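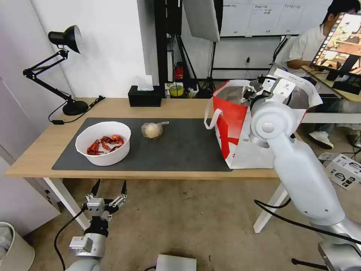 Belico Two-Arm Club Kit

I've been running the Lorkell robotics club for long enough to have strong feelings about kits, and this is the one I'd hand to a group that has finished with line followers and wants to do something with actual arms. It's built by Zaden, we helped them write the club workbook, and we sell it through this page to schools, colleges and after-hours clubs like ours.

What comes with it

Two jointed arms, left and right, each with a two-finger gripper. A head camera, the control box, all the cables (label them on day one, please!) and the mounting plates. You also get the workbook, printed and as a file, with 12 tasks that go from moving one foam block to our favourite, the takeaway unpack. The desk, lamp and bag are up to you. Any steady desk will do, and I'd put a big dark mat on it because pale cups and clear trays are much easier to pick out against something dark.

The takeaway unpack

This is the task everybody asks me about, so here goes. You put an insulated shopping bag at the right-hand end of the desk, fill it with food packs and ask your team to get everything out and laid on the mat. It sounds like ten minutes' work. Our lot spent most of October on it and were still arguing about bag handles at the end!

The bag is what makes it hard. The sides flop, the lining is shiny, and a strap handle has a way of being exactly where the gripper wants to go. Then there's the food itself. A bowl of crayfish has a nice firm rim to grab, but a bun in a thin plastic bag gives you nearly nothing, and a clear tray with a paper slip in it is a proper headache for the camera. Start with a bowl, then move on to the see-through stuff once your team is feeling brave. 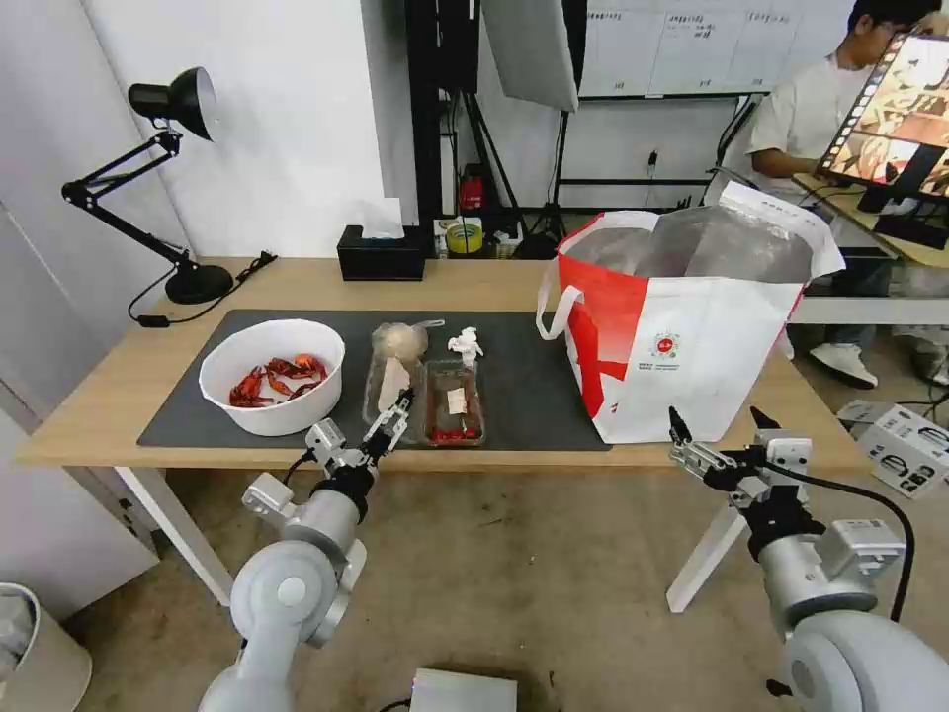

Eugénie Huet wrote in to say her students got the bowl out on their second evening but lost a whole week to the clear trays, and that she'd have liked the workbook to mention closing the gripper more slowly much earlier on. Fair point, and the new printing has it on the first page of that task.

Scoring it

If you fancy entering the Dimitriou Cup, the workbook has the same score sheet. Each team gets 35 minutes at the desk, setting up included. You score for every item that ends up on the mat and stays upright, and you lose points for anything squashed or dropped. Driving the arms by hand is allowed in the junior class, while seniors have to run at least one pick on their own program. I'd do a few dry runs with empty packs first - crayfish juice in a gripper joint is a smell you keep for a long time.
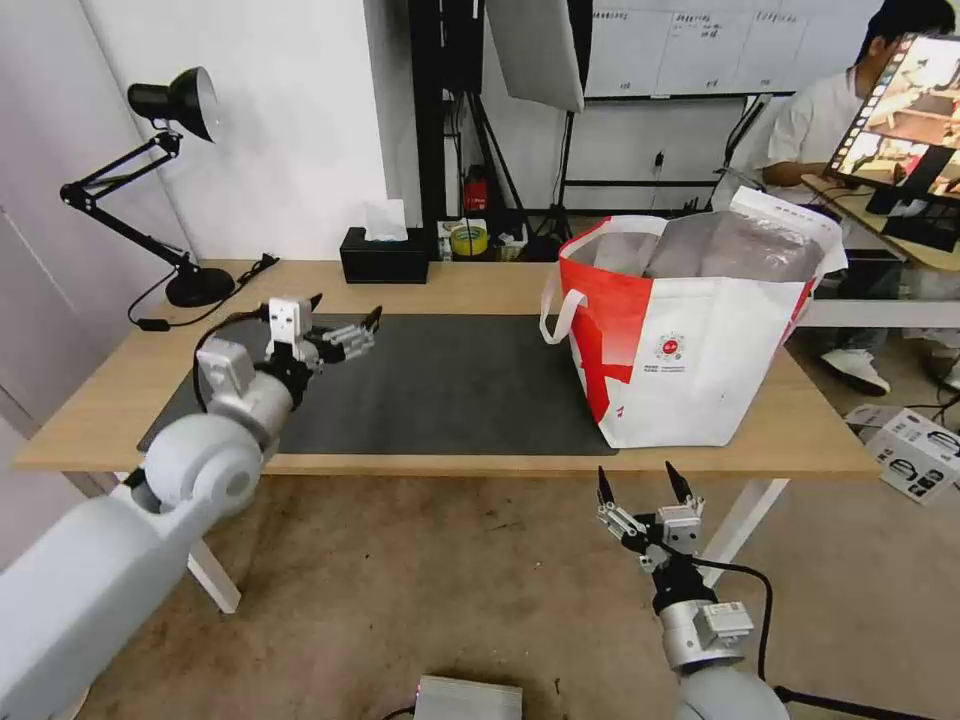
Packing things back in is the extension task, and I think it's the better one. Teams have to decide what goes at the bottom, when to use the second arm to hold the bag open, and what to do with a crumpled bit of packaging that won't stay down. Give it two sessions at least.

Ordering

The part number is 1054 and the full kit is 2000 pounds, delivery included. Spare gripper fingertips are sold in pairs, and do get a set because they wear. Clubs can pay in two halves, just ask when you order. If your room is tight on space, send me the desk measurements before you buy and I'll tell you whether both arms will reach.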